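How many demos before a battery pickup policy starts to generalize?
Posted in Vidbridge Help > Learning from demonstration

godport_tinkerer
I'm collecting teleop episodes for picking a single AA off the floor, wrist view only. 70 so far and I love watching it learn! But it misses whenever the battery lies diagonally. More episodes, or different ones?

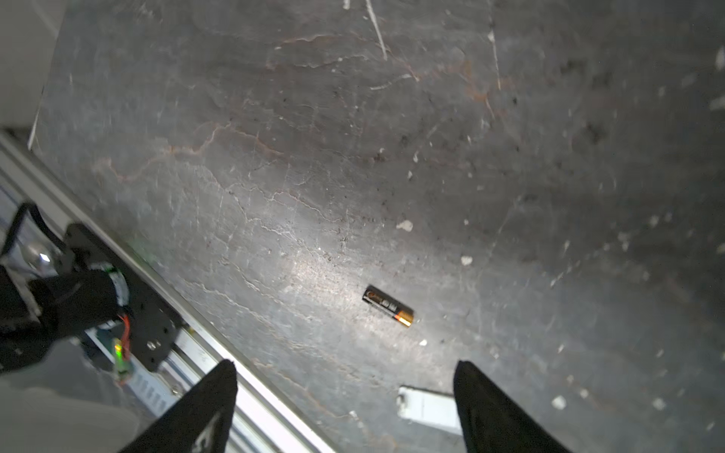
Most of my starts had the battery square to the gripper, so I suspect that's half the trouble.

Zokia
Different ones! Turn the battery a little before every episode and move it in and out of the glare. I got a solid policy at 600 — my first 900 were all the same pose and taught it almost nothing. Keep a few clumsy grabs where you recover, too.

lachance_lab
what Zokia said. also check your frame rate

maplebolt
Try 2 batches, one per lighting setup, and hold a few angles back for testing. Have fun with it!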